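Subject: Re: [demo-capture] Hand-held gripper protocol, box packing task, rev 5
From: Valentyna Tkachuk
Date: Apr 24, 2024
List: demo-capture

Replying to the thread as a whole, with the earlier message quoted where I need it. Summary for those who only read the top: keep the hand-held gripper for the snack packing task, keep teleoperation for the two bench tasks, and change the episode boundaries as set out under Segmentation.

On 'Re: protocol, rev 4', Higuchi wrote:
> We have 314 packing episodes on the Grelcombe share and 286 of them
> pass the tracking check. The rest lose pose during the reach.
> Before we collect more, can someone confirm that the hand-held
> episodes are worth the trouble compared with driving the Drindard
> arm by remote? The operators at our end find the remote rig slow
> but the joint data comes out clean.
> Also, where does an episode start? Two annotators gave me two
> different answers.

Hand-held versus remote

The remote rig gives you joint angles the arm can reach by definition. The hand-held tool doesn't, so every trajectory has to go through the reachability filter afterwards. That is a real cost, and the filter in Hirar is not fast.

Against that, the packing task is mostly contact with soft, slippery packaging. On the remote rig the operator has no feel for the wrapper and tends to close too far. With the tool in the hand you feel the bag give and you stop. The grip widths in the hand-held set vary with the item, as they should. In the remote set they cluster near fully closed whatever is being picked up.

The heap is also the hard part of the task. Bags overlap, some wrappers are partly see-through, and the sensible approach angle for a bag of stick snacks is no use for a slim bar lying beside it. An operator with the tool in hand sorts this out without thinking. Through a video feed the same choice takes several seconds, and the pause goes into the data as a hover the policy then learns.

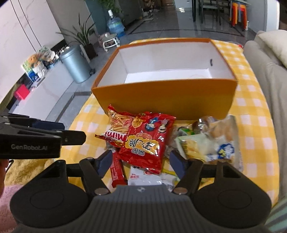
Higuchi's view, sent to me off list and repeated with permission, is that hovering is an annotation problem and could be trimmed out of the remote episodes by a speed threshold. I tried it. A threshold high enough to remove the hover also removes the slow final approach, and the final approach is the portion we want most. I'd be glad to be shown a setting that works – the script is in the Hirar tools folder under trim.

Loss of pose during the reach

The failed episodes I looked at have one thing in common. The operator turned the wrist quickly to come at an item from the side, and the tracker lost its features during the turn. Asking people to move slowly throughout is the wrong fix, as it makes the whole episode unnatural. Ask them to turn first and then reach. I ran 10 episodes that way and none lost pose, which is a small sample but enough to put it in the instructions.

A patterned tablecloth seems to help the tracker as well. I haven't tested this against a plain one.

Segmentation

The two annotators disagreed because rev 4 says 'start when the task starts', which I wrote and which is useless. Proposed wording for rev 5:

1. An episode is one item, from table to box. Packing the full heap is a session, made up of episodes.

2. The episode starts at the first frame in which the fingers are open and the tool is moving toward the chosen item. If the operator changes their mind and goes for a different item, keep the earlier motion and label it 'redirect'.

3. Mark the grasp at the frame where finger width stops decreasing. Do not mark it by eye from the video. Clear wrappers crumple ahead of the fingers and the annotator will be early every time.

4. Long, round items lying at an angle to the tool get the extra label 'align'. The operator should rotate to match the item before closing. A stick grasped near one end swings, and the swing shows up as noise at the release. Items left on the cloth in front of the box while others are already inside are recorded as ordinary episodes, with no separate label for the state of the box.
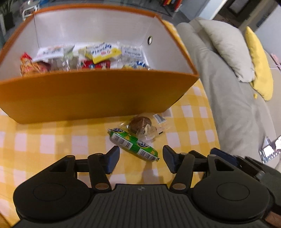 5. The episode ends when the fingers are open and clear of the box wall. If the item catches on the wall and drops outside, end it there and label it 'drop'. Do not delete drops. We need them for the recovery set.

Open points

The 286 good episodes can be resegmented from the width signal without anyone watching video. I'll do that on the Grelcombe copy and leave the originals alone.

Calibration of finger width still has to be done by hand at the start of each session, fully open and then fully closed. Several files are missing the closed reading – please check yours before uploading.

Objections to the wording of items 2 and 4 in particular are welcome on the list. I would like to have rev 5 settled before the Drindard arm is booked out for the bench tasks.

Valentyna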